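Fitting and setting the pads on a hand-held two-finger gripper

Part 4 of the Girov build notes

In the last part we finished the handle and the trigger of the Girov. In this part we fit the pads, set the fingers parallel and make the first try on cloth. You will need one free evening. I did it in our shared workshop in Durka and finished the tests at home, where there is more soft material to practise on.

What you need

The printed linkages from part 2, both sides
The pivot pins
Two soft ribbed pads
Two backings for the pads
Contact glue and a clean rag
A small file
A ruler or a caliper

Step 1. Check the linkages without pads

Close the trigger slowly and watch both sides. They must start to move at the same moment. If one side starts later, the pin on that side is too tight in its hole. Take the pin out, pass the file through the hole two or three times and try again. Do not use a drill for this. I did it on my first Girov and had to print both outer arms a second time.

Step 2. Glue the pads

Clean the backing with the rag and put a thin layer of glue on both surfaces. Wait the time which is written on the tube, then press from the middle to the ends. The ribs must go across the finger. On the Verkden pads the direction is not marked, so look at them under a lamp before you open the glue. Leave everything for 24 hours. I know this is long, but a pad which moves a little under load will never sit straight again.

If you cannot find Verkden pads, the Rashidi ones have the same width. They are a little harder and on thin cloth they slip more.

Step 3. Set the fingers

Close the gripper until the pads touch. They should meet along their whole height. If they touch only at the tips, make the stop screw in the handle longer by half a turn. If they touch only at the bottom, make it shorter. After each change, open and close six times and look again, as the linkage needs some movements to find its place.

Step 4. First try on cloth

Begin with something thick and padded which lies loose on a wide surface. Thin sheets are difficult and they will only make you angry in the first hour.

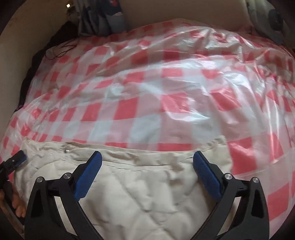

Open the fingers fully, go down until the pads press lightly into the padding, and only then close. Many beginners close while the hand is still going down, and the cloth escapes to the front. Look for a fold or a seam, because the pads hold there much better than on a flat place. When you have the fold, lift slowly by the width of one hand and stop. The cloth should hang without sliding.

If you work with two grippers, learn each hand alone first. My left hand needed much more practice than my right.

Step 5. Check the pins again

After one hour of practice look at all the pins from the side. If a pin stands out, push it back and put one drop of glue on the head only. Glue inside the hole will stop the joint.

The arm files and the list of screws are in the workshop folder, number 664. In part 5 we will add the camera holder.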